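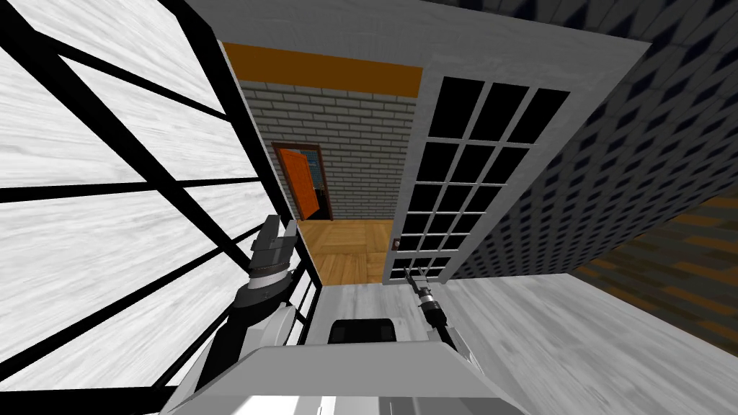
Give the Hallway Back Its Door

When we bought our house in Ketham, the previous owners had already taken out most of the inside doors. The listing called it "flow." There was a bathroom door, thankfully, and one on the smaller bedroom. Everything else had been opened up, and the hinge marks had been filled and painted over.

I lived with flow for 4 years. I would like to make the case against it.

A door between two rooms lets people do two different things at the same time. My daughter practices the clarinet. My husband watches soccer. I do bookkeeping for a tile importer and need to hear the person on the phone. In a house without doors, one of us wins and the others wait or put on headphones. We ended up with a schedule on the fridge, and a family should not need a schedule in order to sit down.

Heat is the other matter. Our hallway runs along the north side and gets cold by November. With nothing to close, we were heating the hallway, the stairs and the landing in order to heat one room where people were sitting. I went back through the bills after we put the first door in. The winter before, we paid $3,820 for heating. The winter after, we paid $877 less. Some of that was milder weather, and I don't claim the whole amount for the door, but the living room stopped being drafty the same afternoon it was hung.

The usual answer is that doors make a house dark. Solid ones can. But a door with glass in it has been around for a very long time, and it lets most of the light through while keeping the noise and the cold where they are. My grandmother's apartment had them in every room off the hall. You could see whether someone was in the kitchen before you went in, and if they had closed the door you knocked.

Algirdas Priedītis, the carpenter who did ours, told me that half his work now is putting back what somebody took out. He hung 2 for us, both with glass panes, and charged less for the pair than we had paid for the couch. The hardest part was the frames. Whoever removed the old ones had cut into the studs, and he had to build that side up again before anything would hang straight.

My friend Maribel Pacheco disagrees with all of this. She raised three boys in an open house and says she liked knowing where they were. I take the point for small children. Small children get bigger, though, and a fourteen-year-old who can't shut a door will find somewhere else to be.

I would ask anyone planning a renovation to leave the doors alone for a year first. Live with them open if you like. An open door takes up very little space, and you can still close it when your brother-in-law starts on the accordion. If you do take one out, keep it in the garage with its hinges and screws in a labeled bag. Ours went to the dump before we ever saw them, and the new ones don't match the bathroom.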